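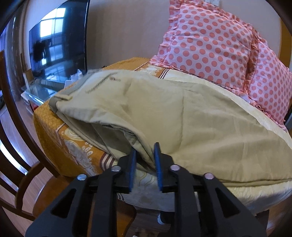
Section 4. Setting Up County Records Search in Randero

Randero's sales page says the archive search "just works." Treat that as a hope. The steps below were put together by Wendy Fothergill and Bình Triệu after they loaded the old Furnell newspaper files, and they assume you want results you can defend when a reader writes in to argue.

Before you start, you need an editor login and the Gekamska index file. The viewer login looks the same but can't save anything, and it won't tell you so until step 6.

1. Sign in and open Archive, then Sources.

2. Choose Add Source and pick the index file. Leave the box marked "Smart dates" unchecked. It claims to fix misread years. In our files it moved a sheriff's election by 40 years.

3. Under Place Names, select Historical. County lines moved, towns changed names, and the Modern setting files everything under whatever is on the map today.

4. Set the match level to 2. The default is 17, and at that level a search for one kidnapping trial brings up every story with the word "trial" in it, including the ones about seed corn.

5. Type a short name for the source. Avoid commas.

6. Press Save, then Build. The progress bar reaches 100 well before the build is done. Wait for the word Ready.

Caution: Do not press Build a second time. It starts a second copy of the index, and removing the first one means writing to support.

7. Test with a story you already know. Find it on the scanned page and compare the date, the headline and the page number – all three, even if the first two look fine.

Note: The "Verified" badge means the text was read by the software. It does not mean a person checked it. Hường Doãn asked Randero to change the wording in April, and the badge still says Verified.

If the test story is missing, go back to step 3 before blaming the scan. If it shows up twice, see Section 5, Removing Duplicates.

Last revised December 2019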